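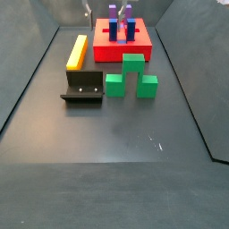 Who may change the reset procedure between two test runs?
Only the person named as run lead on the log sheet. Everyone else writes a proposal and waits for the next meeting.

**Minutes, working group on test rules for assembly cells**
May 21, 2025, Benska office, small room

Present: Vesela Hoxha (chair), Radomir Petkov, Mounir Cherkaoui, Snežana Vukčević (minutes)
Excused: Azra Stojanović

**1. Minutes of the last meeting**
Accepted with one correction: the draft has 306 lines, the number in the old text was wrong.

**2. Start position of parts**
Radomir asked that a run counts only if the parts are placed after the start sheet. Mounir finds this too strict for training runs. Agreed: strict for runs we report, free for training, and the log must say which of the two it was.

**3. Stopping a run**
The operator may stop the arm at any time and does not need to give a reason before. A stopped run stays in the log and is counted as failed. Snežana will put this sentence on the first page.

**4. Number of runs**
Hilus asks for 200 runs per task. We have 181 for the insertion task. Vesela does not want to publish before the rest is done. Mounir would publish now, with the number written clearly. No decision, we ask Azra.

**5. Speed near people**
The limit stays as it is until October. Kendine will send their comments in writing.

**Tasks**
- Radomir: new start sheet, version 6
- Mounir: example of a filled log
- Vesela: write to Hilus about point 4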